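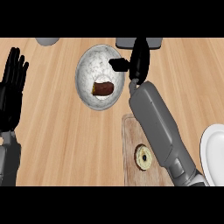 A robotic hand over a wooden tabletop, in a computer-rendered view.

Home | News | Live Music | Venues | Tickets | Contact

Strickland winter concerts open tonight with Brello and Drutix

The winter concert series at Strickland Hall starts tonight at 7:30 p.m. with a double bill from Brello and Drutix. All 415 seats for the opening night were sold last week, and the box office has confirmed that no tickets will be sold at the door.

The series continues through February and brings four evenings of live music to the hall. Brello will play songs from their new album, Trororari, which they recorded last summer and have not yet performed in front of an audience. The band has said that the full album will be played in order, followed by a few older songs. Drutix will open the evening with a set of 40 minutes.

The hall has made several changes for this season. The stage is now one meter deeper, and the old curtain at the back was taken down to give a clearer sound to the upper rows. The bar in the lobby will open one hour before each concert and will stay open during the break. Coats can be left at the side entrance without charge.

The second and third evenings are given to folk and jazz groups from the region. The last evening is a shared concert, in which three local choirs will sing together with a small brass band. Organizers say that 1,710 tickets were available for the whole series, including extra standing places at the two final concerts, and that almost all of the seated places are already gone. Standing tickets can still be bought online or at the box office until noon on the day of the concert.

Guests who come by car are asked to use the parking area behind the library, as the street in front of the hall is closed in the evening for road work. The last bus to the train station leaves at 11:10 p.m. from the stop beside the main entrance.

Doors open at 6:45 p.m. tonight. Children under 12 must come with an adult.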